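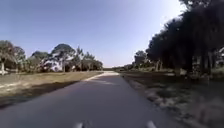
Path following from teleop demos: policy drifts toward the verge in shade

Posted in: Outdoor mobile robots / Learning from demonstration
Asked by plastholm_rover
Viewed 874 times

I am teaching a small ground robot to follow a paved path by driving it with a gamepad and training on the recordings. One forward camera, images scaled down before they go into the network, output is a steering rate. Speed is fixed. The network is the stock one that ships with Zokska, no changes.

I have 172 recorded runs, all on the same path at Plastholm, in both directions. Every run was driven by me, and I am fairly good at it by now, so the robot stays near the middle nearly all the time.

On its own the robot tracks well where the light is even. When the trees put a shadow across the grass and pavement, it starts to steer along the edge of the shadow instead of the edge of the paving. Once it is off center it does not come back. I have to take over before the wheels reach the grass. There are no painted lines to hold on to and no curb.

Things I tried: random brightness and contrast during training (small gain), twice as many training steps (no gain), dropping the lower part of the image so the robot's own front end is not in it (slightly worse, which I did not expect).

Do I need more runs, or a different kind of run?

3 replies

ernach_k
Accepted by the poster

A different kind. You have 172 demonstrations of what to do in the middle of the path and close to none of what to do anywhere else. The shadow gives the first small error, but the missing recovery data is what turns it into a departure.

What worked for us at Ernach:

Start runs off center on purpose. Put the robot near the left or right edge, pointed a bit outward, then begin recording and drive it back. The steering that got it into the bad position must not be in the data, or the policy will learn that too.

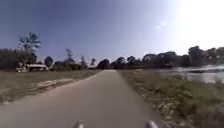

Do this on both sides, and do it more often where the edge is ragged. A grass edge with gravel spilling onto the asphalt looks very different from a clean one, and the policy needs to see both from close up.

Then run the policy with your thumb on the stick. Let it drive, take over when it drifts, and keep only the part after you take over. Add those pieces to the set and retrain. We did 10 rounds of this. Most of the gain came in the first few – after that we were mostly fixing one bad spot at a time.

Record at several times of day as well. If all your runs are from the same hour, the shadow edge sits in the same place every time and is as good a cue as the pavement. Random brightness does not move a shadow.

On the crop: you probably removed the pavement closest to the robot along with the front end. That part of the image says the most about lateral offset. Leave it in. A body part that never moves in the image does no harm.

wheelbase19

Check your delay before you record anything else. My video link had enough lag that each steering command was stored against a picture from well before I reacted. On straight pavement you will not notice. In recovery runs it makes the labels wrong where it counts. Log the image and the command on the robot, with one clock, and shift the commands if needed.

Also look at the steering values. In a set like yours most are near zero, so a network that always outputs zero gets a low loss. I sampled the turning parts more often and that helped.

collado_user

just use GPS. I had the same problem with a camera and gave up on it

plastholm_rover

GPS is poor under the trees on the right-hand side, so that is out for me.

Update: I recorded 19 off-center starts on each side, then did three rounds of takeover runs, morning and late afternoon. Crop removed. The robot now gets through the shaded part in both directions. It still weaves a little where the light changes – I have not looked at the delay yet and will do that next. Accepted the first reply.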